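Speaker notes, buying for the folding project (25 minutes if I talk fast)

Hi everybody, I'm Leonor, I do the budget for the folding group, and yes, I'm the one who says no to things. Thank Najwa for the slot. Ask who's bought hand-held grippers before, wait for hands.
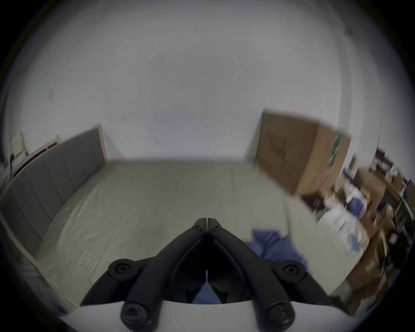

Vol. 2, p. 30

Start with the quote from Zaltix: 2,951 for the starter set, shipping extra. I nearly signed it in February! Then Issa asked what a spare set of fingers costs, and it's 125, and we'd budgeted zero. Tell the story about the email chain (keep it short, Leonor).

Proner was cheaper up front but wanted 30 days for any repair. Pause here, let the groans happen.

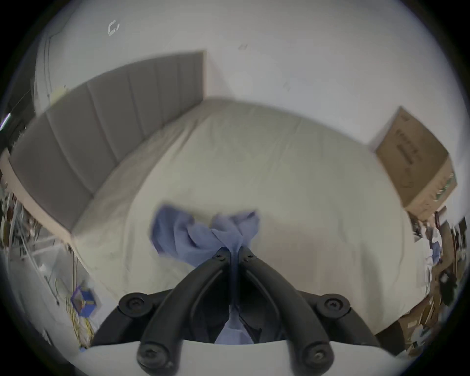

My rule now is that joints and fingertips get their own line in the budget. Vendors love to quote you one price for the whole tool, and then parts wear at totally different speeds. Look at the round joint on the left, with those lighter worn spots along its lower rim – I want a number next to that before I sign anything. Same goes for the cloth. It's a plain blue one, cheap stuff, and I still forgot to put cloth in the first plan.

Then space. We priced a proper table from Masri and decided a bed with a sheet on it would do for year one. Suleiman will want to argue about this, let him, but only for two minutes.

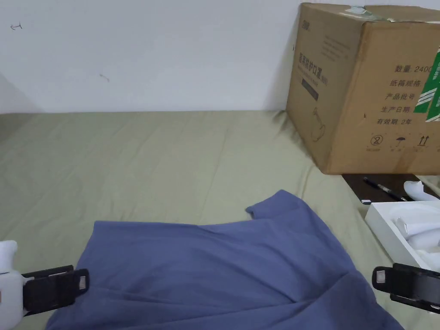 Both fingers open over the blue cloth, before the next grasp is budgeted for.

Last bit: hand out the parts sheet, then questions. Charito has the clicker.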